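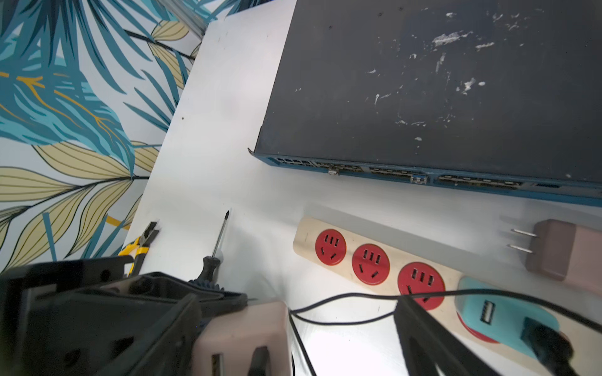
Ezzat

Cell check 647, plug and adapter bench, Susance site
Checked in September, day shift, before the 10:40 handover

1. Stop button within reach of the seated operator. Pass.
Comment: The chair moved when the arm took over the plugging. Two operators now sit further back than they used to, so test from the chair.

2. Hand tools off the bench. Fail.
Comment: Pliers and a screwdriver left on the tabletop on the wall side. Tools go back on the rack before the arm is enabled.

3. Adapter prongs straight, casing sound. Pass.

4. Leads clear of the gripper path. Fail.
Comment: Long loops by the blue fan. Tie back or shorten.

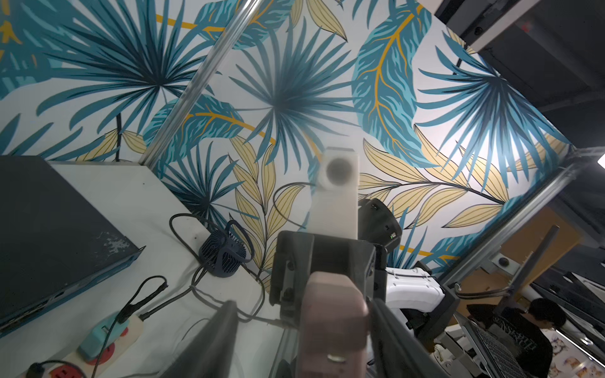
Modalent Bench Automation Team

5. Nobody inside the 50 cm line while the arm is live. Pass, with comment.
Comment: Operators asked where laptop work should be done now that most of the shift is watching and logging. Agree a fixed spot and mark the floor.

6. Rail bolts tight. Pass.

7. Break from screen watching every 15 minutes. Not done.
Comment: On the old hand job people got up to fetch parts. That has gone and sore necks are being reported. Put the break on the rota.

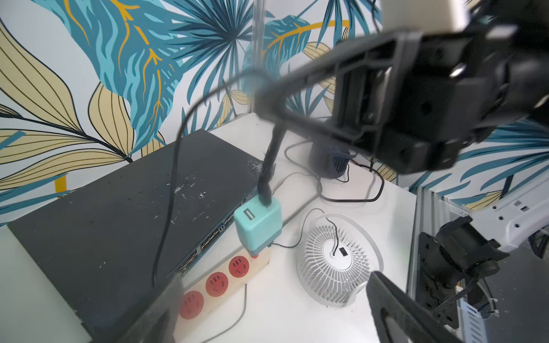
Checked and written up by Ezzat

8. Power strip: sockets undamaged, load within rating. Rating label not checked, carry over.
Comment: The USB charger is in the end socket. Check it is fully home each time the gripper has handled its lead.

9. Top of network switch clean. Fail.
Comment: White specks and scuffs. Wipe down.

10. Operators trained to clear a jam. Part done.
Comment: Day shift signed off on the Orex sheet, nights still to do. Until then nights call the day lead and leave the arm stopped.

Items 2, 4 and 9 to be put right before next start-up.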